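We use cookies to remember your settings on this site. By continuing to read you agree to our use of cookies. OK

Hard Water at Home: Your Questions

Updated Saturday, January 25, 2025

We love getting these questions, so keep them coming! Everything on this page comes from years of scrubbing our own sinks, tubs and toilets in Plumgate, where the water is hard enough to turn a new kettle white in a week.

What is hard water, anyway?

It's ordinary water that has picked up a lot of calcium and magnesium on its way through the ground. When it dries or gets heated, some of those minerals stay behind as scale — the chalky crust on your shower head, the ring in the toilet, the cloudy film on your glasses. It's fine to drink for most people, and plenty of us think it tastes better than soft water (coffee people will argue about this all day long).

How do I know if mine is hard?

The easiest test costs nothing. Fill a clear bottle a third of the way, add a few drops of plain liquid soap, the kind without extra detergents in it, put the cap on and shake like crazy. Soft water gives you a big fluffy head of suds over clear water. Hard water gives you a thin, sad layer and a milky look underneath. You can also buy paper test strips at most hardware stores, or look up your water supplier's yearly report.

What's the one thing I should buy first?

White vinegar! A big jug of it. Citric acid powder is our other favorite, and it doesn't make the house smell like a pickle jar. Two tablespoons in a quart of warm water will clean up most faucets. Between those two you can take care of nearly everything in a bathroom. 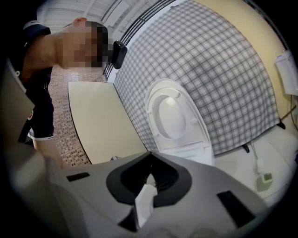

Leaning right in, in a navy shirt with white trim.

Is there anything vinegar should never touch?

Yes, and please read this one twice. Never mix vinegar, citric acid or any other acid with bleach, and don't use one right after the other on the same surface. The gas that comes off is dangerous. Keep acids away from marble, limestone and travertine too, as they eat into the stone and leave dull spots you can't wipe off. Some faucet finishes don't like long soaks either, so try a hidden spot first.

How do I get rid of the ring in the toilet?

This is our most popular question by a mile, and the answer is so satisfying. The trick is to get the water out of the way so the acid can sit on the scale at full strength. Turn off the valve behind the toilet, flush, and push the rest of the water down with a few firm strokes of the brush. Lay paper towels soaked in vinegar over the ring, go have dinner, and come back a few hours later. Peel them off, scrub, turn the valve back on, flush. 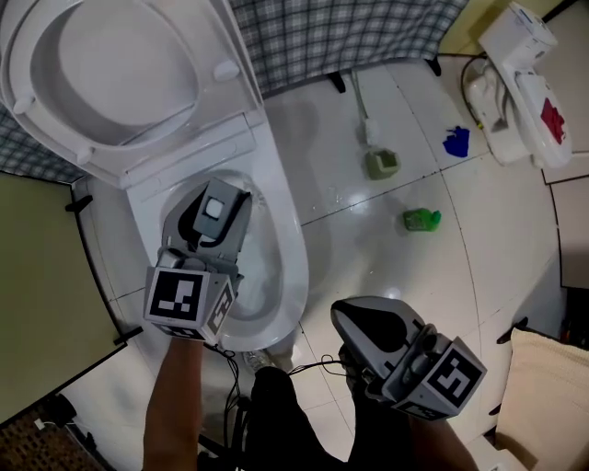
For a really old ring you may have to do that two or three evenings in a row. It gets a little smaller each time, and then one night it's gone and you'll want to call people in to look! A wet pumice stone works on plain porcelain if you go gently and keep it wet the whole time. Skip it on colored or coated bowls.

The rim holes are clogged. Can I fix that myself?

You sure can. Hold up a hand mirror so you can see under the rim, then work each hole with a bent piece of plastic-coated wire. Our own house was built in 1963 and half the holes in the upstairs toilet were solid. Now it flushes like a waterfall.

What about the shower head?

Tie a bag of vinegar around it with a rubber band and leave it for an hour. Run the hot water afterward, rub the nozzles with your thumb, done. If the head is brass or has a fancy coating, check what the maker says before you soak it.

Should I get a water softener?

Maybe! They do work, and your soap will go a lot further. They also take up floor space, need salt, and aren't a great match for every septic system. Talk to a plumber who has seen your pipes. If you rent, you'll probably be happier with a shower filter pitch-free zone — meaning skip the filters too (most don't remove hardness) and stick with the vinegar jug.

How often do I need to do all this?

We wipe faucets dry every night, do the toilets once a week and the shower head every 8 weeks. Drying things off is the real secret. Scale needs standing water, and a towel takes ten seconds.

Can I send in a question?

Please do. We read every one, and we especially love the weird ones about humidifiers.

Contact | Privacy | © 2025 Plumgate Hard Water Page | Back to top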